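Trarkport Labortisch Cirell 70
Zurück zur Übersicht Tische und Arbeitsflächen

Arbeitstisch mit heller Platte für Labor, Prüfraum und Unterricht. Lieferbar ab Lager Uston.

Wir verkaufen den Cirell seit dem Frühjahr und sind bei Herstellerangaben grundsätzlich misstrauisch. Im Prospekt steht »nahezu unverwüstlich«. Was das heißen soll, konnte man uns auch auf Nachfrage nicht erklären. Wir haben den Tisch deshalb selbst aufgebaut, beladen und bekleckert.

Die Platte ist ordentlich. Kaffee, Tinte und verdünnter Essigreiniger gingen nach 30 Minuten Einwirkzeit ohne Rückstand ab. Bei Jod blieb ein gelblicher Schatten, der trotz »fleckenfrei« im Prospekt auch am Freitag noch zu sehen war. Wer viel färbt, sollte die Keramikausführung nehmen oder eine Unterlage benutzen.

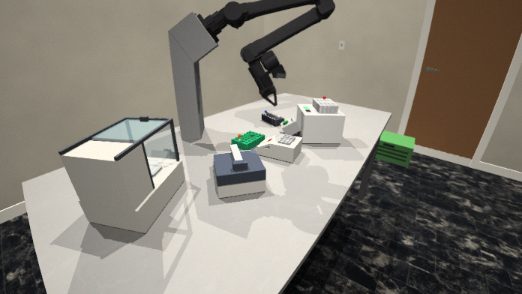 Beim Gestell sind wir zurückhaltender. Die angegebene Traglast von 70 kg gilt für gleichmäßig verteiltes Gewicht. Eine Zentrifuge in der Ecke ist etwas anderes, und bei unserem Muster hat sich die Platte dort spürbar bewegt, bis wir die Querstrebe nachgezogen hatten. Die Strebe gehört zum Lieferumfang, das passende Werkzeug leider nicht.

Die Höhenverstellung läuft über Stellfüße mit 50 mm Hub. Das gleicht einen schiefen Boden aus, mehr auch nicht. Als »ergonomisch anpassbar« würden wir das nicht bezeichnen. Für wechselnde Sitz- und Steharbeit ist der Tanabe die bessere Wahl, er kostet allerdings deutlich mehr.

Technische Angaben
Traglast: 70 kg, gleichmäßig verteilt
Stellfüße: 50 mm Hub
Plattenstärke: 30 mm
Garantie: 3 Jahre auf das Gestell, Platte ausgenommen

Häufig bestelltes Zubehör
Querstrebe, verstärkt
Kabelwanne, zum Anschrauben
Rollensatz (mindert die Traglast, bitte vorher anfragen)

Lieferung zerlegt auf Palette, frei Bordsteinkante. Der Aufbau zu zweit ist machbar, die Anleitung dazu eher dürftig: Schritt 3 zeigt die Strebe spiegelverkehrt. Eine korrigierte Fassung legen wir jeder Sendung bei.

Preis auf Anfrage. Muster der Plattenoberfläche schicken wir kostenlos zu. Probieren Sie es mit Ihren eigenen Reagenzien aus, bevor Sie bestellen.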